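Course: Workplace Organization, Unit 6
Instructor: Melur Sinaga
Room 143

## Shared writing supplies

Last unit covered paper storage. In this one we look at the small things that sit on and near a work table, mainly markers, pens and erasers. The reading is Sumampouw, chapter 4, up to the table on supply costs.

**Terms**

- *Home*: the fixed spot an item returns to after use.
- *Point of use*: the place where the item is needed.
- *Stray*: an item left away from its home at the end of a session.

Wulan Sumampouw's study of the Kaewkla training rooms logged 591 strays in one term. Markers made up the largest group. Most were found within arm's reach of the person who last used them, so distance to the home was the main problem.

**Working rules for the table**

1. Keep the tabletop clear except for the task at hand.
2. Store markers flat, caps on.
3. Test each marker on scrap paper before it goes back. Throw out dry ones.
4. Keep permanent and dry-erase markers in separate trays. A pale tray makes white barrels hard to spot, so use a dark one.

**Exercise**

Work in pairs at one table. Set out the markers from your kit, choose a home for each type, and draw the layout on the worksheet. Swap tables with another pair and return every marker using only their drawing. Note any that you could not place.

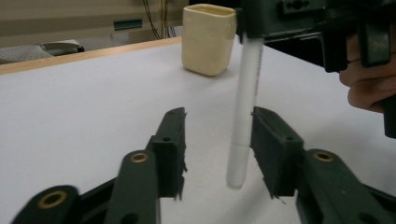 Hand in both worksheets before the September review, with your names and table number on the back.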